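Scabies in Tullosham: common questions

Does the itching mean I have scabies?
It might not. Eczema, hives and plain dry skin get blamed on mites all the time, and the reverse happens too. Get someone trained to look before you buy anything.

The Eide spray says it clears a whole house. Does it?
We doubt it. The leaflet quotes 2,660 happy customers, which tells you who filled in a form. Mites live on people, and treating the sofa won't treat you.

Do I have to boil everything I own?
No. Wash clothes, towels and bedding used in the last few days on a hot cycle, on the day you treat. Things that can't be washed can be sealed in a bag for several days – ask your pharmacist how long.
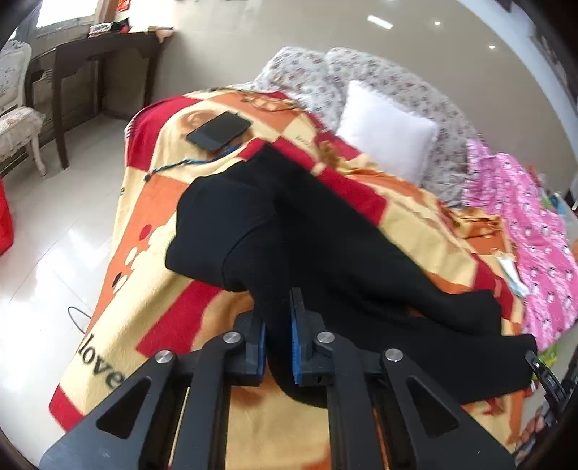 A black top on a patterned blanket

I've used the cream and I still itch. Has it failed?
Not necessarily. Itching can last for weeks after the mites are dead. New burrows or fresh spots are a better reason to go back.

What about the Jaro tea tree balm?
It smells nice. We have seen no trial we would trust, and 300 online reviews aren't one.

Where can I be seen?
The Clamon clinic runs a walk-in skin session until 4pm. Bring a list of everyone you live with, as they will need treating too.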